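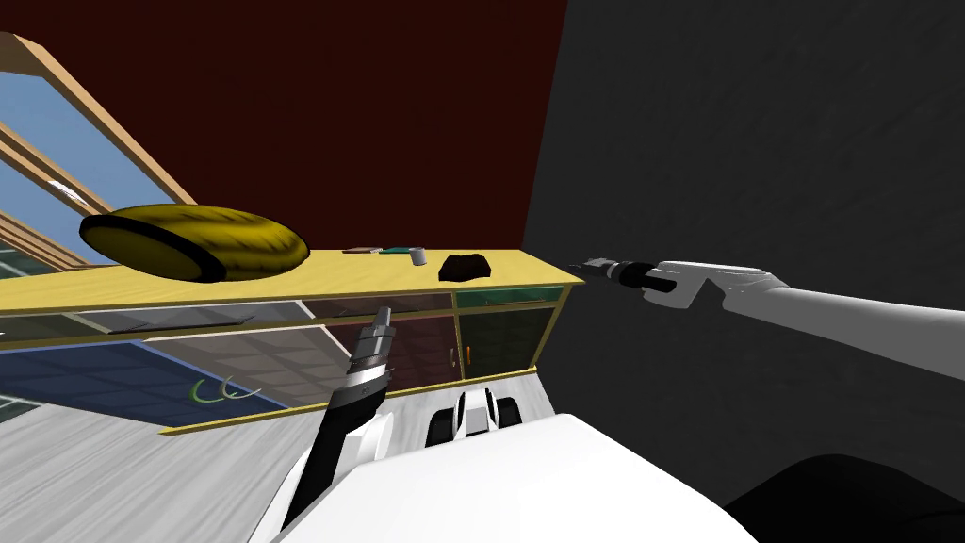 How does a robot learn to do a job with its hands?

Very often, a person shows it. The person moves the robot through the job many times, and a computer saves every movement. Later the computer studies what was saved and tries to make the same kind of movements alone.

Learning by being shown

Think of the first time you tied your shoes. Perhaps somebody stood behind you, took your fingers and made the loop together with you. You felt how the lace goes. After that you tried alone, and the loop fell apart, and you tried again.

A robot can be taught in a similar way. We call the person who teaches it the operator, or sometimes the teacher. One complete try at the job, from the start to the end, is called a demonstration. This is a long word, so in many robot labs people say only "demo".

There are two common ways to give a demo.

Way one: push the arm

Some robot arms can be made soft. The motors stay on, but they hold up only the weight of the arm, so it feels light. The operator takes the arm by the wrist and guides it to the cup, closes the gripper, and guides the arm to the shelf. Inside each joint there is a sensor which measures how much the joint has turned. The computer writes down these numbers again and again, many times in each second.

This way is easy to understand, and small children can do it if an adult is near. But it has a problem. The operator must stand very close, and if the robot has a camera, the camera sees the operator's hands and sleeves. When the robot works alone later, there are no sleeves, and the robot can be confused.

Way two: drive it from away

The second way is remote control. The long name for it is teleoperation. "Tele" comes from Greek and means "far", the same as in telephone and television.

The operator holds a controller in each hand. When the right hand goes up, the right robot arm goes up. When the operator squeezes a trigger, the fingers of the gripper close. Some operators wear a headset and see what the cameras of the robot see. Other operators look at a normal screen.

Many robots have a camera on the wrist, so the operator can look along the fingers, as if your eye was sitting in the palm of your hand. At first it feels strange. Up and down get mixed, and a wall can look like a floor!

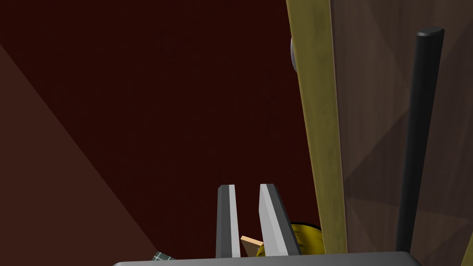 Two gripper fingers in a computer-made room, with a small wooden block and something round and yellow close by.

Practicing in a room which does not exist

A real robot is expensive and heavy. If you drive it into a cupboard, the cupboard breaks, or the robot breaks, or both. For this reason a lot of teaching happens in a simulation. A simulation is a world made by a computer, a little like a video game. It has walls, counters, doors with handles, and things to pick up. The computer also calculates how heavy the things are and how they slide and fall.

In a simulation you can drop a plate and press a button, and the plate is back. You can change the color of the wall from white to red to see if the robot still knows what to do. You can also start every demo with the objects in new places – this is important, as we will see.

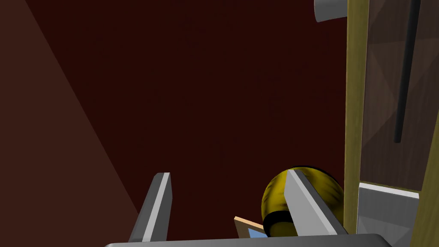
The person who drives a robot in a simulation still needs patience. Macarena Núñez has been an operator in the town of Edley since December. She works with a practice program called Briltholm, and her team gave the name Cocco to their robot. I asked her what was the hardest part in the beginning.

"To go slowly," she told me. "With my own hand I pick up a can and I don't think. With Cocco I must think about where the fingers are, and if they are turned in the correct direction, and if the other arm will hit something. My first good demo took me 70 tries."

Now her team has 3553 demos saved. She makes a new group of them each day and takes a break of five minutes between groups, because tired hands make shaky movements. The robot would learn the shaking too.

Why so many demos?

Imagine you saw only one demo of somebody picking up a can. The can was on the left side of the counter. You might think that the job is "move to the left and close the fingers". Then the can stands on the right side, and you close your fingers on air.

The robot has the same trouble. It needs to see the can on the left, on the right, near the edge and behind another thing. It should see demos where the operator comes a bit wrong and then corrects it, so that it also learns how to repair a mistake.

A gripper is a very simple hand

Your hand has five fingers, and soft skin that feels if a thing begins to slip. Many robots have only two fingers, which open and close. There is often a pad on the inside of each finger to help with holding. With such a hand the direction matters a lot. The operator opens the fingers wide, brings one to each side of the object, and only then closes them.
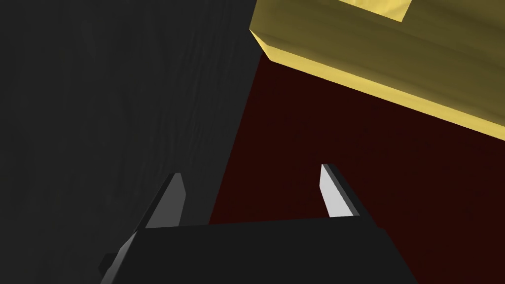
An open gripper with two fingers. The pad on the right finger is nearly white and the left one looks gray.

Try it at home

The children of the robot club in Likham play a game that you can play too. You need a friend, a scarf, and a few things that can not break.

Put the things on a table. One of you is the robot and covers the eyes with the scarf. The other one is the operator and gives commands: left, right, forward, back, up, down, open, close. The robot may use only the thumb and one finger, and must do exactly what is said.

Try to put a sock into a bowl. Then change places. After a few rounds, write down the commands which worked, move the sock to another place, and read the same list aloud to your robot. See where the sock lands.

Words to remember

Operator: the person who drives or guides the robot.
Demo: one complete try at the job, saved by the computer.
Gripper: the part at the end of the arm that holds things.
Teleoperation: moving a robot by remote control.
Simulation: a world made by a computer, for practicing.

Page last changed Apr 13, 2023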